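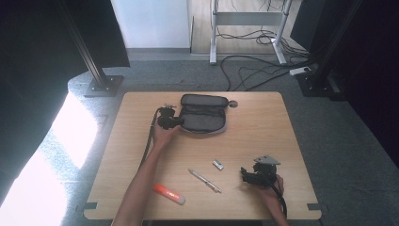

Can a Machine Tidy Your Desk Yet?

Packing a pencil case takes you a few seconds. For a machine, it is still a hard job.

Start with picking things up. A pen is thin and round, and it rolls. If the two jaws of a gripper close a little to one side, the pen slides away. A short, fat marker needs the jaws to open wider. Your fingers make these changes without any planning. A machine must work them out from camera pictures and motor readings.

Next comes the case. A soft case bends when it is touched, so its shape keeps changing. One hand has to hold it still while the other pulls the zipper. This is called a two-handed task, and both hands must move at the right time.

How does a machine learn this? One way is for people to do the chore first, holding grippers in their own hands. The movements are recorded, and a computer program looks for patterns in them. At Joltport, Treasa Moynihan recorded 234 tries at packing a case. She used 200 for teaching the program and kept the rest for testing it.

Shops and factories already use machines for chores that stay the same – moving boxes of one size, for example. Homes are harder. The pen is in a new place every day.

So the answer is: partly. A machine may manage one case on one table. Your own desk is a different problem.

Word to know
Gripper: the part of a robot that holds things.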